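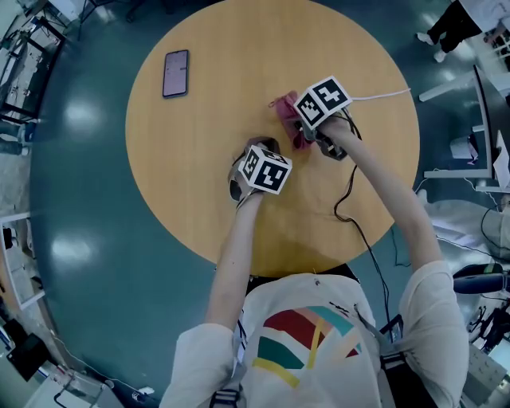 Chapter 6
Tables and the Care of Their Surfaces

Learning objectives
After studying this chapter, the student should be able to:
describe how the shape of a table affects the way it is cleaned;
choose a cloth and a cleaning product suited to a given finish;
carry out the wiping sequence used for shared tables;
recognize damage that should be reported and left untreated.

Key terms
bloom, dwell time, finish, fold count, overlap, residue, ring mark

6.1 Introduction

A table in a shared room is touched more often than almost any other piece of furniture. People rest their forearms on it, set down telephones and cups, spread out papers and leave crumbs in the grain. The floor beneath it may be cleaned once a day on a fixed schedule. The tabletop, by contrast, is wiped many times by many different people, most of whom have received no instruction in how to do it. The condition of a table after several years of service depends largely on this daily wiping.

The earlier chapters of this book dealt with floors and with fixed fittings. Chapter 6 turns to movable furniture, and begins with the round table, which is common in dining areas, study rooms and open work areas. Desks and other straight-sided surfaces are taken up in Section 6.5. Students who have already completed practical work on kitchen counters will find that much of the method carries over, although the order of strokes is different.

6.2 The Round Tabletop

A rectangular surface gives the cleaner a starting corner and a finishing corner. A round surface gives neither. Workers who are new to the task tend to wipe in circles from the middle outward, and this carries loose matter to the edge, where it falls to the floor or collects on the rim. The middle is wiped several times over and the far side is barely reached.

The method taught in this course divides the top into two halves. The cleaner stands or sits at the near edge and works in straight, slightly overlapping strokes, from the far side toward the body. Each stroke ends at the near edge, where crumbs are gathered in the free hand or in a tray. The cleaner then moves to the opposite side and repeats the procedure. The rim is wiped last, with a clean face of the cloth.

Reach is the main limit on this method. A person who is seated should not attempt to cover more than half of a wide table without moving. Stretching across the top places weight on the forearms and lifts the pressure from the cloth, so that the far strokes remove very little.

6.3 The Cloth

A cloth that has been crumpled into a ball presents a small and uneven face to the table. The same cloth, folded in half and then in half again, offers eight clean faces, each of which may be used in turn. The number of faces available is known as the fold count, and the habit of turning to a fresh face is the most important one that a student will form in this chapter.

Many institutions assign cloth colors to separate areas of the building. The scheme itself varies from one employer to the next – students on placement should ask for the local chart before beginning work. A cloth from one area must not be carried into another, even when it looks clean.

Case 6.1: The Reading Room at Femenau

The residential college at Femenau maintains 97 round tables in its dining hall and reading room. When Letay Hadgu took charge of the housekeeping department, she found that complaints of stickiness came mainly from the reading room, where no food was served. Her staff had been applying the kitchen product at full strength and leaving it to dry. The residue held dust and softened the finish. Over 2,000 cloths were in circulation, many of them stiff with the same product. The department rinsed the tabletops with plain water, laundered the cloths without softener, and reduced the strength of the solution. The hall tables were left on the former routine until the winter break in December, and the difference between the two rooms was by then easy to feel with the palm of the hand.

Questions raised by this case are discussed in Section 6.4, together with the notes on dwell time prepared by Hala Nassar for the Sorner training program.

6.4 Before Wiping Begins

All personal articles should be removed from the table or, where the owner is present, moved only with permission. Telephones and cables require particular care, as moisture may enter at the openings. Product is applied to the cloth and never sprayed across a surface on which such articles remain.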